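4. Apothecary weights in the Wistow daybooks

4.1 Why the weights matter

Readers who have followed us this far will know that the Wistow daybooks are a delight to work with. The handwriting is clear, the ink has held up, and the dispensers who kept them were proud of their work. What they were less good at was choosing one system of measurement and staying with it. In this section we look at how grains, scruples and drams gave way to grams in the daily record of a single pharmacy, and we argue that the change was slower, patchier and a good deal more interesting than the printed manuals would lead anyone to expect.

The daybooks hold 2186 compounded prescriptions in which at least one quantity can be read without doubt. Of these, 1290 use apothecary units only. Another 700 give at least one ingredient in grams or milliliters and the rest in the older units, and the remaining entries are metric all the way through. We had assumed when we began that the mixed entries would be a thin band between two thick ones, a few months of muddle before the new habit took hold. Instead they run through 7 of the bound volumes, and in the last of these they are still going strong.

4.2 Mixed entries

A typical mixed entry gives the solid ingredient in grains and the liquid in milliliters. This makes good sense at the bench. A dispenser with a drawer of brass grain weights would go on using them for as long as they were true, while a broken measure had to be replaced, and the replacement was likely to be marked in the newer units. We call this the equipment account, and it explains a large share of the mixed entries very nicely.

It does not explain all of them. Some of our favorite pages (and we admit to having favorites) show the same powder written in grains in the morning and in grams by late afternoon, in the same hand. The drawer of weights can hardly have changed over lunch. For these pages we need to look at who wrote the prescription in the first place. Murray Halliday, whose unpublished notes on the Bastell formulary were a constant help to us, suggested that the dispenser may simply have been copying the prescriber's units into the book and doing the conversion at the scale. We tested this against the loose prescriptions tucked into the volumes, and the fit is very good. Where the slip survives, the units in the daybook nearly always follow it.

This is a lovely result for anyone who works with records of this kind. It means that a pharmacy daybook is also, at one remove, a record of how local doctors thought and wrote. The signs for the dram and the scruple hang on longest in the entries for two or three prescribers, and we can watch them fade as those prescribers drop out of the book.
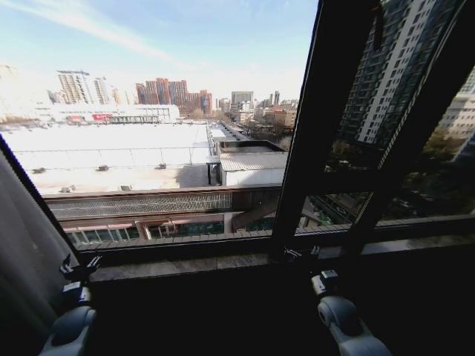
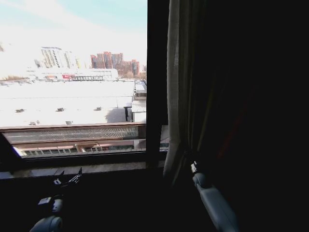 Figure 6. Views over the white rooftop from the window.

4.3 Errors in conversion

Any mixed system invites mistakes, and we went looking for them. The best-known danger is the confusion between the grain and the gram, since a handwritten "gr" could stand for either one to a tired reader. A grain is a little under 65 milligrams, so a slip in this direction is no small matter: the patient would receive more than fifteen times the intended amount.

We found far fewer of these slips than we had feared. Part of the reason is a habit we have come to call the Javier check, after the name in the margin of the volume where it first appears. The dispenser writes the quantity as given, converts it, and then writes the converted figure again in words under the line. The habit spreads from one hand to another over the following volumes — a small invention passed along the bench — until every regular hand in the book is using it. We have not seen it described in any of the manuals we consulted, and we would be very glad to hear from readers who have met it elsewhere.

The errors that do occur are mostly of a milder sort. Rounding is the chief one. Thirty grains becomes two grams in nearly every case, which is close enough for a syrup base and rather loose for an alkaloid. The better hands know the difference and round only where it does no harm. The less careful ones round everything.

4.4 Comparison with the Vistitz ledgers

The only other run of books long enough to set beside ours is the Vistitz series, which covers a hospital dispensary. There the change to metric units happens all at once, at the top of a page in October, and there is no going back. A hospital can issue an order and expect it to be followed. A shop on a street corner takes whatever comes through the door, in whatever units the doctor learned as a student.

We think this contrast deserves more attention than it has had. Studies of the move to metric dispensing have leaned heavily on hospital books, for the very good reason that hospitals kept them. If Wistow is at all typical of the small shops, those studies have made the change look tidier than it was for most patients. The next section takes up the question of how the directions to the patient, which had their own Latin shorthand, fared over the same volumes.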